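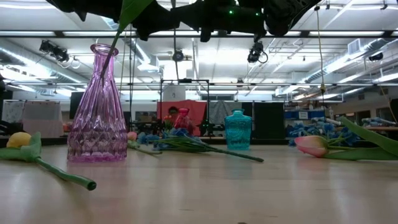

Page 53

6. Surface Sampling with the Nevgate Tape Kit

Take samples before any cleaning. Bleach or detergent residue on the surface will affect the slide reading.

1. Turn off fans and forced air in the room. Wait 50 minutes.
2. Put on gloves and the supplied mask.
3. Write the room name and sample number on the slide label.
4. Peel the backing from one tape strip. Hold it by the ends only.

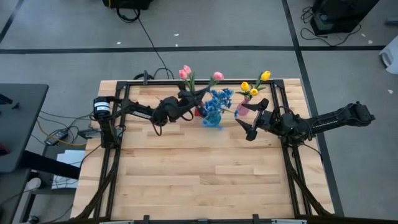 Fig. 6. Pink tulips above the tabletop.

5. Press the strip flat against the discolored area, then lift it straight up — do not drag it.
6. Lay the strip on the slide, sticky side down, and close the mailer.

CAUTION: Do not sample wet drywall. Tape will not hold, and loose spores may be released into the room.

Note: Use a new pair of gloves for each room. One strip per slide.
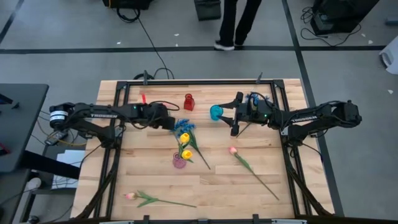
Pendo Lukumay, Technical Writer

6.1 Storing Samples

Keep closed mailers at room temperature and out of direct sun. Do not freeze. If the growth covers more than 100 square feet, stop here and go to the section on air sampling — tape alone does not give a usable result at that size.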